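### 4.2 Comparison of the two controllers

Both controllers were run on the same pair of arms, which stayed bolted to one rail for the whole of the study. We did not want a difference in mounting to be mistaken for a difference in control. The grippers were also left unchanged. Controller A, written by Hirano, sends position targets to each arm separately. Controller B, which came out of the Notemow work, treats the held object as a link between the arms and corrects both wrists together.

The task was a shared hold. Each arm takes one side of a small box, the pair lift it clear of the floor panel, and the box is then kept still before being set down. We made 147 attempts with each controller. A trial was stopped if either gripper lost contact or if a servo reported an overload.

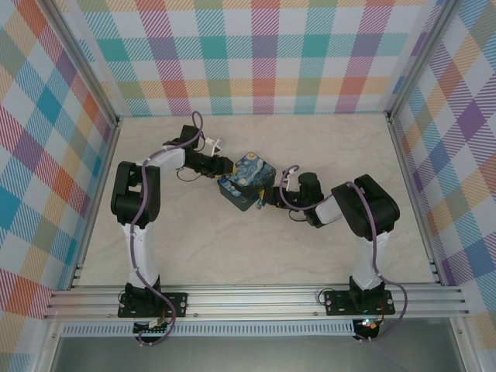 Stopped trials were counted as failures and were not repeated. Under Controller A most failures came late in the hold, when small errors in the two elbow joints added up and the grippers began to push against each other. Controller B had fewer of these, but it was slower to settle — at times slow enough that the box tilted before the correction arrived. Fabbri and Ochoa scored the recordings separately and disagreed on 5 trials, all of them slight slips at one fingertip. These were left out of Figure 1.

Figure 1. Two arms on a common rail, with a small box held between their grippers.

Cable routing had more effect than we expected. In early runs at Rirgate a cable loop near the wrist could pull on the last joint when the forearm turned inward, and the position error rose with both controllers. We gave the loops more slack in August and discarded the early runs. The pull did not come back, although we have not measured what remains of it.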